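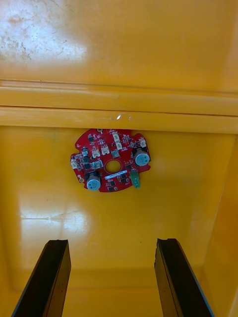
Pevamora Support wrote back the same afternoon to say that a gripper stopping short of its target nearly always means the tool offset was lost in an update, and would we please read the offset page before touching anything else. Well, we did read it, and I'm glad we did, so let me put down where we are for whoever picks up this ticket next.

Ticket 56, opened in February. Status: waiting on vendor.
Product: Pevamora two-finger gripper kit with wrist camera, on trial at the Ikberg bench.
Task: approach the round red board on the yellow wall, close on a connector, let go, back off.

The trouble, in plain words: the arm comes up toward the board nicely enough, then halts with "target depth not valid" and just stays there. It did this on 5 runs out of 14 before we changed anything. The other 9 went through with no complaint at all, and I must say the kit is a pleasure to use when it's in the mood!

What we tried, in order:

Offset page. The saved value was indeed back to the factory one. Typed ours in again, saved, restarted. Next run fine, the one after that halted.

Lights. The yellow plastic is very shiny and throws back a white patch near the top left and a softer streak lower down on the left. I turned off the lamp on that side and got 2 good runs in a row, which cheered me up more than it should have (I know, I know, it's only two).

Search area. The default box takes in the ledge over the board as well. I pulled the top edge of the box down below the ledge. Haven't run enough with this to say anything useful.

Still to ask Pevamora, please:

Does the depth check look at the whole box or only at the spot picked? The manual says one thing on the setup page and another in the back.

Is there a way to lock the offset so an update leaves it alone? The folks at Camargo mentioned a setting for this on their Podov controller, and I can't find it on ours.

Logs from all the runs are attached. The lamp stays off until I hear from you, and thanks again for the quick answer.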